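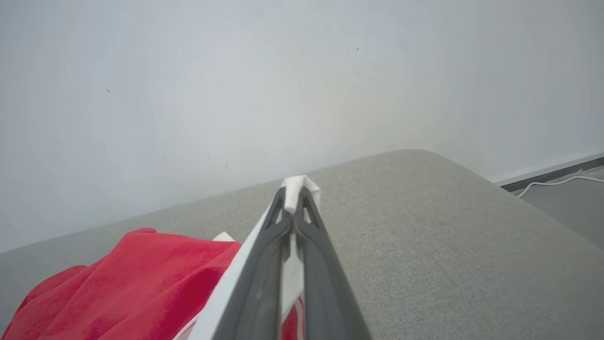
2 min read
Search this site

Unit 5, sorting fabrics before folding

White cloth, thin, looks soft. Red one has pile, velvety. Don't stack them mixed.

- Separate by color first, then by weight
- lift thin cloth from one spot, let the rest hang, then find a corner
- pile fabrics: shake out, smooth one way only. Creases look darker, dont mistake for stains
- reds: check the care label before they go in with whites

Bring 2 cloths to room 202, one thin and one with pile. Wieser handout, p. 9, read beforhand.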